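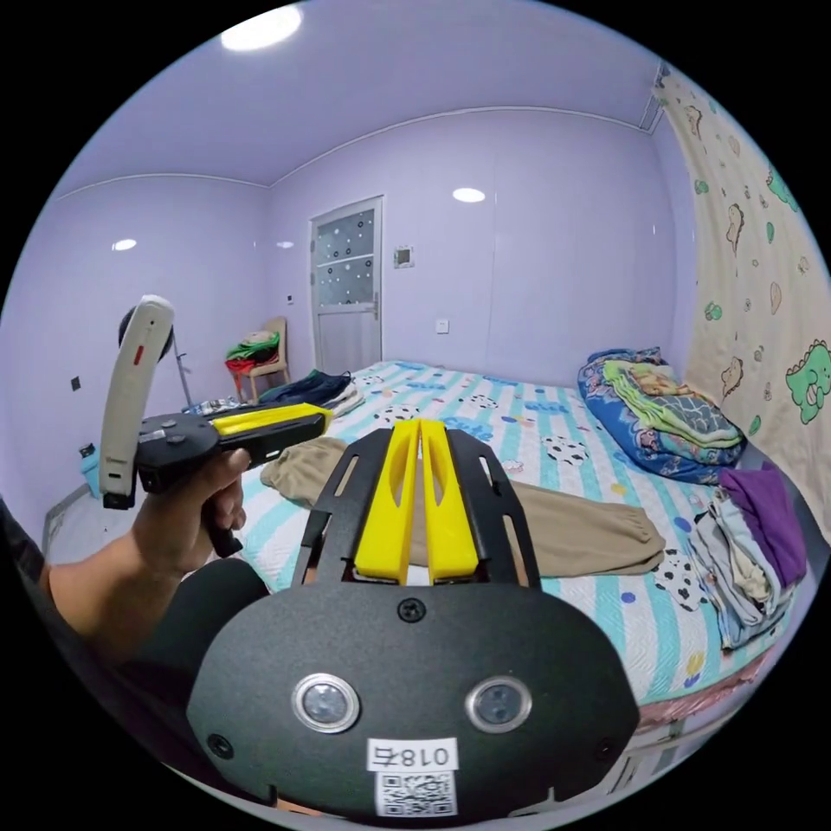 4.2 Pairing the Hakutus dimmer with ceiling lights

The Hakutus dimmer can control several ceiling lights as one group. Before you start, decide which room will be the first group. We recommend a small room, for example a bedroom with round ceiling lights like the one with lavender walls, so you can see every light from the place where you stand.

CAUTION: Switch off the power at the breaker before you open the wall box. If you are not sure which breaker is correct, ask an electrician.

1. Remove the old switch and connect the dimmer as shown in section 3.
2. Put the power on again. The small lamp on the dimmer blinks green.
3. Hold the lower key for 7 seconds, until the blinking becomes fast.
4. Turn the dial to the group number you want. Numbers 1 to 25 are free for use.
5. Press the dial one time. All lights of the group go down and come up again.

Note: If one light does not answer, repeat steps 3 to 5. The other lights keep their setting.

Note: The lowest level is set to 25 percent at the factory. With some LED lamps the light can flicker at this level. In this case choose a higher value in menu 49.

CAUTION: Do not connect fans or transformers to the dimmer. The maximum load is 218 W for each group.

To give the group a name, continue with section 4.3.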